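Pikden buys Muriithi, and we are asked to be pleased

Pikden, the homewares chain, has agreed to pay £387 million for Muriithi, the soap and bath oil maker. Shareholders have until the end of May to send in their votes. The papers went out with a glossy booklet which uses the word "exciting" on its first page and leaves the debt to the notes at the back.

We have read the notes. Most of the money is borrowed. Pikden says the loan will be paid down from savings, and the savings are to come from putting both firms' stock through one warehouse at Pruvdale. It does not say what happens to Muriithi's own depot at Pliratville, where the lease still has years to run. Somebody will be paying rent on it.

Then there is the price. Muriithi makes a decent soap and has a loyal following, mostly in small chemists and gift shops. Whether those shops will go on stocking it once a big rival owns the name is a fair question, and the booklet doesn't ask it. Pikden's case is that its own 100 stores will more than fill the gap. They might. The last brand it bought was going to do the same, and was marked down within two years. 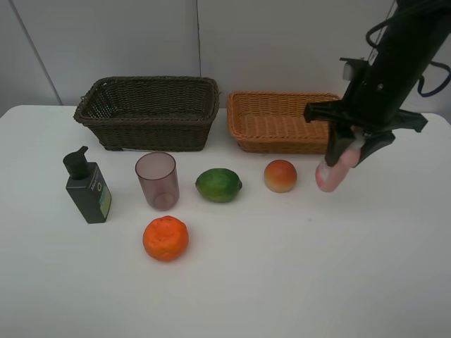
Baskets and a pump bottle: baskets and a bottle on a white table.

The board likes to say that people who buy a basket will also buy something to put in it. We have heard this sort of thing before, from grocers selling garden chairs and bookshops selling coffee. Sometimes it works. It rarely works well enough to pay the interest.

Pikden shares fell on the news and have stayed down. Muriithi's owners are taking cash and no shares, so they will not be around for the results. Readers who hold Pikden should at least ask for the Pruvdale figures before they vote. If the company won't give them, we would vote against.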